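Skarnby Two-Door Cabinet, Light Wood

Sold by Juseveck. Ships flat in 2 boxes. Made for us by the Orberg workshop.

Hi, I'm Tín Khổng, and I look after the storage range here at Juseveck. The Skarnby is the cabinet I get the most mail about, so I've rewritten this page to cover the stuff people keep asking me (the old one was mostly a parts list, sorry about that!).

It's a low cabinet with a big flat top, two doors on the front and a shelf inside. I've had one in my own hallway since before we started selling them, and it holds all the paper that used to live on the kitchen counter: school forms, manuals, the folder with the car stuff in it. I close the doors and the hallway looks like a grown-up lives there.

About the finish. It's a light wood with a fine, pale grain, and the same finish carries over onto the doors, inside faces included. I pushed for that, because I can't stand opening a nice cabinet and finding the backs of the doors done in something completely different. The top has a soft sheen to it, nothing you'd call glossy. The grain runs lengthwise, and every top comes out a little different, so if you're buying a pair to stand side by side, write "pair" in the order notes and we'll pick two that get along.
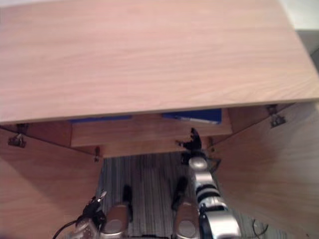
Now, the doors. They open outward and away from each other, so leave yourself some elbow room in front, especially in a narrow hall. The hinges are dark metal and they come already fixed to the doors, which saves you the fiddly part. You will still want to adjust them once the cabinet is standing where it's going to stay. Floors are never level! Mine sat crooked for a month until I got the screwdriver out, and then it took me as long as the kettle did.

The shelf is meant for flat things. Folders, boxes of envelopes, board games, place mats, that kind of load. Tall stuff goes underneath. If you're hoping to use it for a record player and vinyl, take a look at the Dương instead, it has a deeper body and a thicker shelf, and I'd feel better about all that weight in there.

What it can carry: 100 pounds on the top, spread out. Please don't stand on it to change a light bulb. I know people do.

Putting it together. You need a Phillips screwdriver and a second person for the top panel. The hardware bag has a couple of spare screws in it, so don't panic if you have some left over. Leave the doors until last, and stand the cabinet up before you hang them. I did it the other way around my first time and pinched my thumb pretty good.

Cleaning. A soft damp cloth, then a dry one, going with the grain. Skip anything gritty. For a mug ring, wipe it up the same day and you should be fine.

Price and stock. The Skarnby is $300, shipping not included. Orberg makes 1,000 of them a year for us and the next lot lands in March. If the button says "waiting list," it's still worth putting your name down, we do get through the list.

Orders go out on Wednesday, and the driver will bring the boxes to your door but not up the stairs. If a panel shows up with a dinged corner, send me a photo and the number printed on the side of the box and I'll mail you a new panel. You don't have to take the whole thing apart and ship it back.

Returns are fine as long as it hasn't been assembled and you still have the packaging. Replacement hinges and the little metal fittings are on the spare parts page.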